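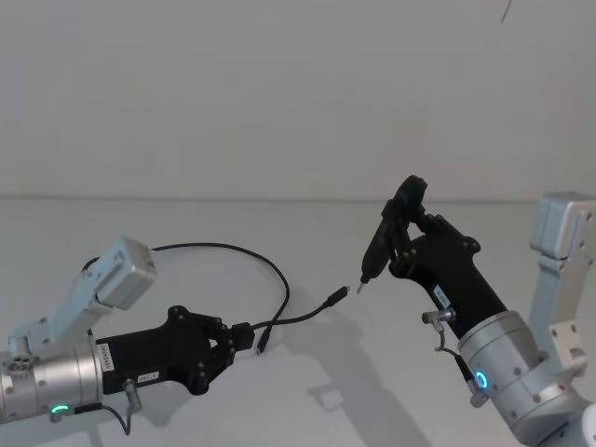 Cable drawer, Flindville back room

12 August 2022. Quick page, more pics when I get to it. We're going through the cables at last, the whole drawer plus the two shoeboxes from Leen's old desk. Gallery first, notes under it, sorry for the order.

1. Thin black USB cable on the white table, big loop in it. Loose plug on the right, second black plug hanging down low on the left.

Same cable, notes
Black on white shows up great, so the white table stays the sorting table. Please stop leaving mugs on it. Cable likes to keep its loop. If it springs back when you lay it flat, leave it, don't pull it straight and don't fold it. Velcro tie, not too tight, done.

Where stuff goes
USB, any kind: left bin, plugs up so you can read them.
Power leads: gray crate under the window.
Anything with a Kaltance tag: back to Ansel, those are on loan til December.
Plivow chargers: Abelardo wants all of them, even teh ones with no lead.
Bilgin adapters: keep 9, rest go in the giveaway box.
No idea what it is: shoebox 2. Dont throw it out.

Labels
Masking tape flag, one inch from the plug. Write the length and what's on each end. Black marker only, the blue one fades. We have 100 ties in the bag by the sink, should be plenty, tell me if it gets low.

Testing
Ulises has the tester. Plug in, wiggle both ends, if it drops out put a red dot on it. Red dots go in the recycling tub, not back in the drawer (this is how we got here).

Still to shoot
The left bin, the adapters, that weird flat ribbon thing Leen found. Also the drawer once it closes again.

If you want to help out, come by at 11, bring a marker. Photos and typing by Imelda Aquino. Use the picture if you like, just put my name with it.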